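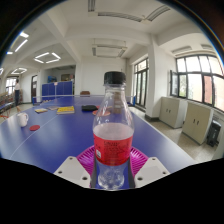
Settimio Zuccaro schrieb:

> Die Umstellung der Hallenbelegung auf Flenik halte ich in der
> jetzigen Form für verfrüht. Beim Import aus Tokside gehen die
> Serientermine verloren, und zwar genau dann, wenn eine Ausnahme
> hinterlegt ist (Feiertag, Turnier, Hallensperre). Ich habe das mit
> unserem Bestand nachgestellt: Die Serie wird angelegt, die Ausnahme
> aber als eigener Termin ohne Bezug importiert. Danach ist die Halle
> doppelt belegt. Hat jemand einen anderen Weg gefunden als
> Handarbeit?

Hallo Settimio, hallo Liste,

das Verhalten kann ich bestätigen. Es liegt allerdings nach meiner Analyse am Export aus Tokside. Im iCal-Export steht die Ausnahme als eigenes VEVENT mit RECURRENCE-ID, die UID stimmt aber nicht mit der UID der Serie überein. Tokside hängt an jede Ausnahme ein Suffix an, bei uns "-x" plus laufende Nummer. Flenik sucht die Serie zur UID, findet keine und legt einen Einzeltermin an. Nach RFC 5545 ist das korrekt, nur hilft es im Ergebnis wenig.

Vorgehen bei uns:

1. Export aus Tokside je Halle getrennt, nicht als Gesamtkalender. Beim Gesamtexport fehlt das Feld LOCATION, sobald eine Halle geteilt vergeben ist.

2. Suffix per sed entfernen. Der Ausdruck muss auf Zeilen beschränkt werden, die mit UID: beginnen, sonst werden auch Beschreibungstexte verändert. Lange Zeilen sind im Export umbrochen (Fortsetzung mit Leerzeichen am Zeilenanfang) und müssen vorher zusammengefügt werden.

3. Zeitzone prüfen. Tokside schreibt RECURRENCE-ID in UTC, DTSTART der Serie dagegen mit TZID=Europe/Berlin. Flenik vergleicht in der Version, die wir einsetzen, anscheinend den Text und nicht den Zeitpunkt. Wir haben deshalb alles auf Ortszeit umgerechnet. Für die Sommerzeit ist der Offset 2 Stunden, im Winter eine; ein fester Wert im Skript führt zu Fehlern bei allen Serien, die über die Umstellung laufen.

4. Import zuerst in einen leeren Testmandanten. Flenik bricht bei mehr als 300 Einträgen pro Datei ohne Meldung ab, der Rest fehlt dann einfach. Dateien also vorher teilen, und zwar so, dass Serie und Ausnahmen in derselben Datei bleiben.

Nach dem Lauf waren noch 8 Konflikte übrig. Alle betrafen Termine, bei denen in Tokside jemand die Serie nachträglich verschoben hatte. Die Ausnahmen verweisen dort auf den alten Beginn. Das lässt sich automatisch nicht sauber auflösen, wir haben es von Hand nachgetragen.

Das Modul von Wegener für die Schließanlage ist davon getrennt zu betrachten. Es liest die Belegung über die CalDAV-Schnittstelle und kennt nur aufgelöste Einzeltermine. Solange Flenik die Serien korrekt expandiert, muss dort nichts geändert werden. Den Cache sollte man nach dem Import aber leeren, sonst gelten die alten Schließzeiten weiter bis zum nächsten Neustart des Dienstes.

Offen ist bei mir noch der Rückweg. Wer wie wir die Abrechnung weiterhin über Hendar macht, braucht die Stundensummen je Nutzergruppe, und Flenik exportiert im CSV nur den Titel des Termins, keine Gruppen-ID. Falls dafür schon jemand eine Abfrage hat, bitte hier posten. Der Jahresabschluss im Dezember ist bei uns die harte Grenze.

Das Skript zu Schritt 2 und 3 kann ich auf die Liste geben, muss aber vorher noch die Pfade bereinigen. Benötigt wird Python 3 mit zoneinfo, sonst nichts.

Gruß
Henrike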